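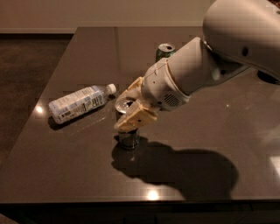
Cans, a Bottle and a Very Shiny Table

Róisín Quinlan bought the big dark brown table before she had a room to put it in. It now takes up most of the tasting space at Bridlow, where she and Arnar Eyvindsson try canned drinks for small shops that want help deciding what to stock.

"It shows every fingerprint," she said. "I wipe it down five times on a long afternoon."

They started in March with 26 drinks, mostly sparkling waters and sodas. The list has since grown to over 1,427, which Eyvindsson keeps in a plain notebook with a page for each maker.

Silver cans give him the most trouble. "Half the new brands want bare metal now," he said. "On a shelf they look alike. A green one you can find from the door."

Quinlan doesn't agree. She thinks color matters less than people say, and that shoppers go back to whatever they liked last time. The two have argued about it since they worked together at Stougaard, a grocery supplier.

They do agree on how to taste. Cans stand upright on the table and are opened one after another, and each drink goes into a short glass. Eyvindsson writes his notes first and Quinlan reads hers out loud.

"He gives everything a 68," she said. "I've asked him to stop."

Eyvindsson said he would think about it. The next batch is ginger ales.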